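Review: Perari Bench Rules Kit, part no. 3301
Posted Jul 5, 2024

We run tabletop manipulation work in a room that was built as a lounge. It has carpet, big windows and a whiteboard, and people from other groups come through it all day. We had no written rules for the table until May, when I ordered the Perari kit. I paid for it out of our supplies budget and have no connection with the company.

The box holds a spiral-bound guide of 30 pages, two wipe-clean cards for the wall, a roll of floor tape and a pad of session sheets. The guide covers what to do before a session, during it and at the end. It says at the front that it does not replace a risk assessment or any safety standard you are already bound by. I was glad to see that. Some kits of this kind are sold as if a poster makes you compliant.

The part on tracking markers is the best in the guide. It says to mount the marker cube so it can't turn on its holder, to keep the printed faces clean, and to check that no hand covers a face during normal use. It also says to write down which cube is on which device and never to swap them in the middle of a session. We had been swapping them freely and then spending a morning looking for the bad offset. The session sheet has a line for this now and people fill it in.

The cable section is shorter and stricter. Power adapters go under the table or in a tray. Extra length gets tied. Nothing crosses the area where hands or grippers move. I agree with all of it, and it is the rule we break most often.

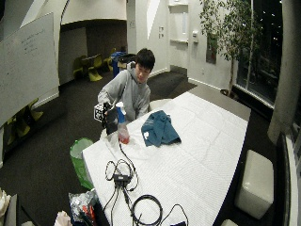

An evening at the long table: marker cube at the near end, spray bottle beside it, cables still on top.

Liquids get half a page. The guide wants spray bottles closed, labeled with the contents, and kept on the far side of the table from anything that is plugged in. That last rule is hard to follow when the bottle is one of the objects people are handling. The guide has nothing to say about liquids as task objects, and I think that is a real gap. We wrote our own line: test objects that hold liquid are allowed on the table, and power adapters are then moved off it first.

Cloth is covered better. Anything soft is treated as an object with a start state, so you note whether it was laid flat, folded or dropped in a heap. I had not thought of this as a safety matter, but the guide points out that loose fabric near moving joints belongs in the same check. Hoods, drawstrings and long sleeves are on that list too.

The floor tape was a waste for us. It is made for hard floors and came up from our carpet within a day. If your room is carpeted, ask whether they will leave it out. The wall cards are fine, though the print is small and I had to stand close to read the stop procedure.

I also looked at the Nukora set, which costs more and is written for fixed arms behind a fence. If that is your setup, it is probably the better choice. It has almost nothing on handheld devices or on people standing at the table. Movwood sells a cheaper card with no guide, and I would skip that one.

Shipping from Lagos was quick and the box arrived undamaged. Refill pads for the session sheets are sold separately. You are allowed to copy the sheets for use inside your own group, so we have not bought any.

Four stars. I would order it again for a new room and add a page on liquids on the first day.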